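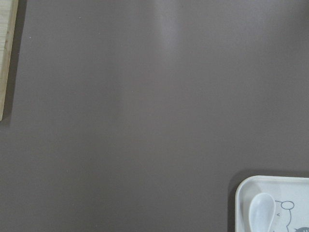

Reading time: 2 min

Recognition Without Embassies: Coding Diplomatic Practice Toward Disputed Governments

Student project report, 2023-11-29

1. Aim

The project asked whether governments that withhold formal recognition from a disputed authority still deal with it in ways that resemble ordinary diplomacy. Recognition is usually recorded as a yes-or-no variable. The literature on engagement without recognition treats that coding as too coarse, and we wanted to test how much information it loses on a small set of public statements.

2. Material

We collected 983 press releases published by foreign ministries in English. Releases shorter than 110 words were removed before coding, as they mostly announced travel times or repeated a headline. From the remainder we drew a random sample of 200. Collection started in September and used Muvar, a text archive tool available through the department. Duplicates were removed by title and date.

3. Coding scheme

Each release was scored on four items:

(a) whether the authority is called a government, an administration, or something else;
(b) the rank of the official sent or received;
(c) whether a document was signed;
(d) whether a disclaimer on status appears in the text.

Item (d) was added after the pilot. In the pilot, 25 releases were coded twice by different group members and the results compared. Most disagreements concerned item (a), where a text used two terms in different paragraphs. The rule adopted was to code the first term used in the body and ignore the headline.

The sheets were kept in Pallent and exported weekly. One export lost the column for item (c) and had to be redone by hand.

4. Findings

Disclaimers were more common in releases that reported a signed document than in those that reported only a meeting. Trade and aviation offices signed more often than foreign ministries did. Rank did not follow a clear pattern. Deputy ministers appeared in releases with and without a disclaimer, and the wording around them was similar in both.

Terms for the authority were less stable than expected. The same ministry could write "authorities" in one release and "administration" in the next, with no policy change announced between them.

5. Limits

English releases may differ from the versions in the home language. Ministries that publish little in English are underrepresented. The sample does not cover private contacts, and a release shows only what a ministry chose to make public. We did not test the findings for statistical significance.

6. Further work

A second group will apply the scheme to parliamentary visits, which are often described as unofficial. Item (b) will need a separate scale for legislators. The codebook is stored in the shared project folder under "recognition_v3".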